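Hornbills before breakfast, and a very sore neck 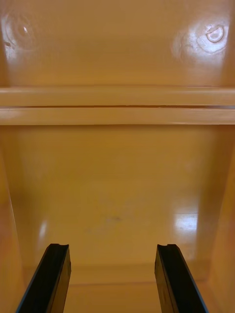
Lamduan Sriwong

September, still dark when I started this, now getting on for 7:40 in the morning

So I finally saw them! Wreathed hornbills, a proper flock, coming over the ridge behind Somboon just as it got light enough to tell a bird from a leaf. I'd been up there three mornings running with nothing to show for it except leeches (two on the left ankle, one somewhere I'm not writing down) and I was this close to staying in bed.

Kulap was the one who dragged me out. She'd heard from her uncle that the big fig on the upper trail was fruiting, and she was knocking on my door at ten to five with a flask of coffee and no patience at all. It's a 210 step climb to the lookout, so the sign says, and then the path goes on up through the bamboo, and I complained pretty much the whole way.

You hear them first. I'd read that a hundred times and I still wasn't ready for it, that whooshing, like someone shaking out a heavy wet sheet over and over. Then the first pair went right over us, white tails, necks stuck out, and behind them more, and more after that. Kulap counted 50 and I lost my place somewhere in the thirties because I kept grabbing her arm. The males have the yellow throat pouch and the females have blue, and for once I could tell which was which without the book!

They mostly flew straight on, but four came down into the fig and stayed a good long while. I love how they eat. They pick the fruit with the very tip of that huge bill, so carefully, then toss the head back and down it goes. One male did it over and over and dropped maybe one in five. There was a barbet in there too, going crazy at everybody, and I never did get a decent look at it.

We met Nipon on the way down and he was so annoyed he'd missed it. He says the roost on the far side used to get 2,000 of an evening when he was a boy. I don't know if I believe that, but I'd like to. He's going up tomorrow and wants us along, so that's another ten to five start.

Must remember: dry socks, the other binoculars, and write to Divina, who owes me a lunch if I got to 50 before she did. (Kulap's count is my count. We were standing in the same place.)

Neck is killing me. Going back to bed for an hour.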